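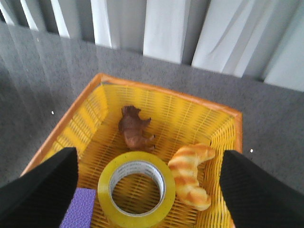
Figure 3. Wrist camera view of the yellow basket, with a toy animal, a roll of clear tape and a toy croissant inside and the two gripper fingers at the bottom.

4. What the students did with the basket task

4.1 Setting up

By the time we got to the basket task the class had already spent half the semester pushing single blocks across a table, and they were (understandably!) pretty tired of blocks. So Yolanda Soler and I moved everything down to the floor and let the teams bring whatever they liked, as long as it fit between the fingers and nobody would cry if it got squashed. The rule for the task itself was short. Take one named object out of the basket, put it down on the carpet, leave the rest where it is. A team could ask for any object in the basket but had to name it before the arm moved.

We ran two teams side by side, and they picked their own names, Catport and Grasso, which I have kept here so that this section matches the students' own reports. Both teams used the same arm and the same wrist camera. They differed in how they chose a grasp. Catport wrote a set of hand-made rules: find the outline, find the narrow direction, come in across it. Grasso trained a small network on demonstrations they had collected themselves by steering the arm with a game controller, 131 of them in the end, most recorded on two long afternoons in March when I think they ate nothing but pretzels.

Figure 3 is the kind of picture both teams had to work from. I like it because the tape is such a good troublemaker. You look at it and see a roll of tape, of course you do, but the yellow of the basket comes right through the layers and you can see the slats through the hole in the middle. Catport's outline finder was built on color differences, and on views like this one it would happily report a little white ring (the cardboard core) and treat everything outside the core as more basket. The gripper would then come down aiming for something much smaller than the roll, with the fingers landing on top of it.

4.2 What we measured

Each team got 51 graded attempts, all on the same day, with Gemma Negri resetting the basket between attempts and neither team allowed to touch their code once we had started. An attempt counted as a success if the named object ended up on the carpet and everything else was still in the basket. We argued for a while over what to do when the arm lifted the right object and dragged a neighbor out with it. The students voted to call that a failure, which was tougher than what I would have picked, and it cost both of them.

Catport finished with 30 successes. We are not giving a matching number for Grasso, for a dull reason: the arm's controller dropped its connection partway through their run, and the attempts after the restart were done with a slightly different home position. Anju Malhotra went back through the logs and we decided together that the two halves should not be added up. I would love to have a clean comparison to put in a table and I don't, so the rest of this section is about the sorts of mistakes we saw.

4.3 Mistakes, and what the teams made of them

The walls caused more grief than the objects. Both teams had practiced out in the open, where a finger can swing wide and nothing happens, and inside a basket a wide swing means one finger inside the wall and the other one outside it. In Figure 3 the right fingertip is out beyond the right wall, next to the croissant. Closing from a pose like that squeezes the wall along with whatever is near it. Catport's first fix was a simple one, a box drawn in software a little inside the orange rim that neither fingertip was allowed to leave. It worked well enough in the middle, but then anything lying close to a wall was out of reach, and they spent a whole class period nudging that box outward a tiny bit at a time.

Grasso never drew a box. Their demonstrations had plenty of near-the-wall grasps in them (Rebecca Amato, who did most of the steering, is very patient with a game controller), and the network seemed to have picked up her habit of tilting the hand and coming in along the wall. I say "seemed" because we didn't test it separately, and one of the reviewers of the workshop version was right to poke us about it.

Then there were the toy animals. They have legs that stick out, and legs are wonderful bait for a rule that looks for narrow directions! Catport's rules went for the legs over and over, and a grasp on a leg would hold for a moment and then the animal would roll out of the fingers on the way up. Their second fix was to weigh the grasp toward the middle of the outline, so that the body won out over the legs. They wrote this change up in the shared notebook in a single line, "grab the tummy," and it did more for them than anything else they tried before the graded run.

Textured things gave a different sort of trouble. A bumpy surface breaks up into lots of small edges, and when only a corner of the object showed past a finger the outline finder would give up and return nothing at all. Vittoria Sanna suggested backing the hand off and taking a second look before choosing a grasp. Catport added that look in their last week. It made each attempt slower, and the students grumbled, but they kept it in.

4.4 Notes on running it with a class

If you want to try this with your own students, put the arm's base on something heavy. Ours was clamped to a board on carpet and the board crept, so calibration in the morning was not calibration after lunch. We ended up checking it at the start of every session against a strip of marks on the board, and Yolanda made that check a graded part of the lab, after which it got done every time.

I would also hand out the failure logs earlier. We held them back until after the graded run, thinking it would keep things fair, and then the best conversations of the whole semester happened in the final week, with both teams leaning over one laptop and going through each other's dropped animals. The next class will get the logs from the first session on.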